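Courses > Child Health Nursing > Week 2 handout

Week 2: Fluids, fevers and the worried parent
9/2/19, by Najwa Ghanem

Okay, so these are my notes from the lecture, tidied up a bit and with the bits I skipped put back in. I ran out of time again (my fault, I talked far too long about weighing babies), so please read the section on maintenance fluids before you come to the skills lab. Samer Sabbagh is running the lab this week and he will ask!

Weighing first

Everything we do in pediatrics hangs on the weight. Doses, fluids, tube sizes, all of it. I told you the story of my first month at Kandasamy, when I copied a weight from the referral letter and it was in pounds. The pharmacist caught it. I still go a bit cold thinking about it. So: kilograms only, weigh them yourself, babies naked or in a dry diaper, and write down which one it was. If you can't get the child on a scale, say in the chart that the weight is estimated.

Someone asked whether you can use the weight from last week's clinic visit. For a ten-year-old with a sprained wrist, fine. For a baby with diarrhea, no, because the change between the two is the very thing you want to know.

How dry is this child?

We went through mild, moderate and severe dehydration. The percentages are in your textbook and I won't retype them. What I want you to remember is how it looks at the bedside. A mildly dry child is thirsty and a bit cross. A moderately dry child has a dry mouth, fewer tears, fewer wet diapers and a faster heart rate, and they've usually stopped playing. A severely dry child is floppy or hard to wake, with cool hands and feet and slow capillary refill, and you should be calling for help before you finish your assessment.

Please don't wait for the blood pressure to drop. Children hold their pressure for a long time and then lose it very suddenly. I said this four times on Monday and I'll say it again next week.

Maintenance fluids

The rule you'll use over and over is 100 mL per kg for the first 10 kg, then 50 mL per kg for the next 10, then 20 mL per kg for everything after that. That's for a whole day. We did this one together on the board:

A 7 kg baby needs 7 x 100 = 700 mL in 24 hours, so a little over 29 mL an hour.

Now do it for a child who weighs 11 kg, and then one who weighs 23 kg. Show your steps, even if you can do it in your head – Samer wants to see where people go wrong, and it's nearly always in the middle band. Remember too that this is only maintenance. It doesn't cover what the child has already lost, or what they're still losing into the diaper while you do the math.

Oral rehydration

If the child can drink, let them drink. Small sips, often. I like 5 mL from a syringe every couple of minutes, and I like the parent to do it, as the child would much rather have it from them than from me. Parents often give up after the first vomit. Tell them ahead of time that it may happen, that they should take a ten-minute break and then start again, slower. Juice and soda are poor choices for a dry child because of all the sugar. Breastfed babies carry on breastfeeding.

Fever

I could talk about fever all day. The number on the thermometer matters a lot less than how the child looks, with one huge exception: a baby under three months with a temperature of 38.0 C (100.4 F) or more gets seen right away, however well they seem. No waiting to see, no "call back in the morning."

For older children, we treat to make them comfortable. No cold baths, no alcohol rubs, no aspirin. Light clothes, drinks, and the right dose for their weight (see above!).

Talking to parents

We only got ten minutes on this and it deserves a whole class. Ask what they are most afraid of. Back in August I had a dad who answered every question about his daughter's cough perfectly calmly, and when I asked him that one he told me his brother had died of meningitis. Everything else I'd said up to then had gone straight past him.

Then have them tell you the plan in their own words. If it comes back muddled, you explained it badly, so have another go.

For next time

Read the Tisetti chapter on breathing problems, just the first half. Bring a watch with a second hand, as we'll be counting respirations for a full minute – yes, a full minute, every time.

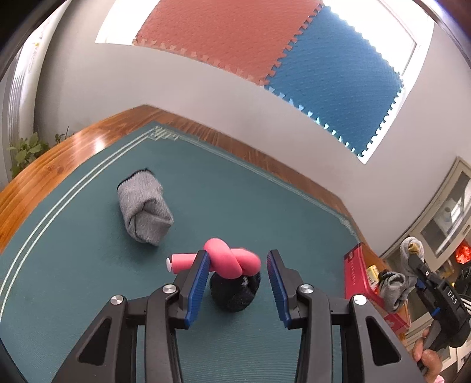
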